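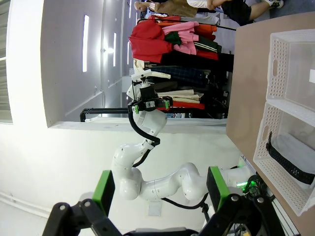

# Nondine practice kit review: one term with a student robotics club

I help run the after-school robotics club at Davdale, and this year we entered the laundry challenge. The task sounds simple if you've never tried it. There's a rack of clothes, there are baskets, and the arms have to get garments from one to the other and fold what they can. We bought the Nondine practice kit in the hope it would save us from making everything ourselves, and after a full term with it I've got opinions!

First, what you get. The kit is mostly the soft side of things: a set of green finger pads for the grippers, a bundle of cable clips, a printed course book and a login for the practice software. You bring your own arms. Ours are white ones with rounded joints, and we already had two of them set up at the table, so we were only shopping for the bits that go on and around them. The clothes came from home and the op shop (bright red jacket included, which the students love because you can spot it from the other side of the room).

## The finger pads

These are the best thing in the box, easily. Our old bare fingers used to slide straight off anything slippery, and we'd get three good grabs and then a whole afternoon of nothing. With the green pads on, T-shirts and the lighter knits come up nearly every time. Coats are still a pain. Teun Van Wijk, who is in Year 10 and has more patience than I do, spent most of one session on a single sleeve and did get it in the end.

The colour is handy too. When you're driving from the wrist camera it can be hard to tell where your fingers finish and a pile of black clothing starts, and a bright green tip makes that much easier. I don't know if Nondine planned it that way, but it's a real plus.

They do wear. We swapped our first pair after 8 sessions, and by then the edges were getting shiny. Spares come in packs of 20, a bit over the top for a club our size, and I'd love to see a smaller pack.

## The course book

Mixed feelings here. The early lessons are lovely — short, friendly, plenty of drawings — and Amber Hermans had the younger students moving a folded cloth between baskets by the end of their second meeting. Then lesson 3 arrives and suddenly everyone is expected to know what a joint limit is. We lost a couple of kids at that point and I had to write my own worksheet to get them back.

It also assumes your camera sits the right way up. Ours gives a sideways view, floor along the top and table down the right, and none of the drawings match what the students see on the screen. They got used to it faster than I did (I still tilt my head). A page on odd camera angles would be a great addition.

## The cable clips

Meh. They hold a single cable against the arm nicely enough, but they pop off whenever the elbow bends a long way, and there aren't nearly enough for the mess at the table's edge. We've gone back to leaving slack loops and keeping an eye on them. If you've got a roll of hook-and-loop tape in a drawer, use that and leave the clips in the bag.

## The software

Better than I was expecting. You record a run, play it back, mark the good bits and toss the rest. Armindo Veloso kept a tally for his project report and by the end of term the group had 81 runs saved, some with lovely clean grabs and some where the jacket clearly won. Saving takes a while on our old laptops and there's no way to rename a pile of runs in one go, so pick your names carefully at the start. Ours are called things like "sleeve again" and "sleeve again new", and finding anything is a nightmare.

Playback was popular. The students liked picking apart each other's runs more than I'd have guessed, and they were kinder about it than most adults would be.

## Things to sort out yourself

The kit has no baskets in it, which surprised me. We use two white plastic ones with holes in the sides and a handle cutout, end to end on the table. Karlijn Hendriks worked out that the handle makes a good spot to aim for when you want to shift the whole basket over. I'd recommend something similar.

You'll want a sturdy clothing rack as well. Ours has a black metal rail and it is crammed, because students keep bringing in more clothes. Start with a half-empty one. Pulling a garment from a packed rack is a hard job for a beginner, and we made it harder than it had to be.

## Would I buy it again?

For the pads and the software, yes. I'd skip the clips, and I'd borrow the course book from another club before paying for it. I wrote to the people at Nondine about lesson 3 and got a friendly note back saying a new edition is being worked on, with no date given.

Our round of the challenge is in December and we're entering two teams. Spare pads are packed and so is the red jacket.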